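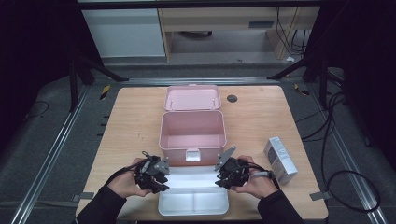 Boîte de rangement rose ouverte et bac blanc à deux compartiments, sur une table en bois clair.

Étude Laria sur l'écoute de la radio locale – questions fréquentes

Qui peut participer ?
Toute personne de 18 ans ou plus résidant dans la zone de diffusion. Deux participants au maximum par foyer.

Que faut-il noter dans le carnet d'écoute ?
La station, l'heure de début, l'heure de fin et le mode de réception (FM, DAB+ ou internet). Une écoute inférieure à deux minutes n'est pas relevée.

La télévision est-elle prise en compte ?
Non. Seuls les programmes de radio sont codés, y compris lorsqu'ils sont reçus sur un téléviseur.

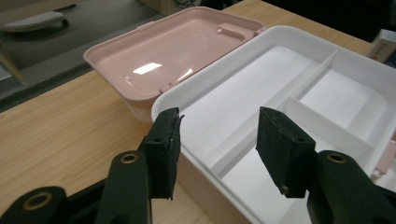 Les podcasts sont saisis à part – rubrique « écoute différée » – avec le titre de l'émission d'origine.

Comment sont codés les rôles des intervenants ?
Selon la grille Plenance : présentateur, expert, témoin, auditeur. Chaque extrait est codé séparément par Svenja Grube et Talha Arain. Les désaccords sont tranchés par Usha Gowda.

Quand les carnets doivent-ils être rendus ?
Avant la fin du mois d'août, par courrier ou en ligne.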